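About us

Gosska looks after gripper tools. Hand-held ones mostly, pairs, the sort people use to fold and lift clothes. Set-up, checks, repairs. Small workshop, two benches, long days.

Started by Monique Vasseur in a spare room, joined by Manuela Lombardi the December after. Monique does the mechanics, Manuela does calibration and answers the phone when she can. E-mail is quicker.

What happens to a tool when it comes to us: pads off, cleaned, back on square. Screws at the finger joints checked one at a time. Both fingers opened and closed 200 times on the bench, then again on cloth - knitwear is the hard one, a thick rib will show up a crooked pad straight away.

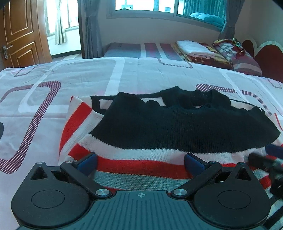 Striped jumper, pads down on the knit. Photo: Gosska / M. Lombardi

Pads wear first. Then the pivots. If one finger lags behind the other stop using it and send it in, dont tighten it yourself. We've had 135 in for exactly that.

Set-up visits by arrangement, we come to you. Half a day for a pair, bit longer if the mounts are old. Spare pads kept in stock for Perrin and Cernuvus tools, others to order. Standard service is 45 pounds plus return postage.

Price list last udpated 2019-08-05.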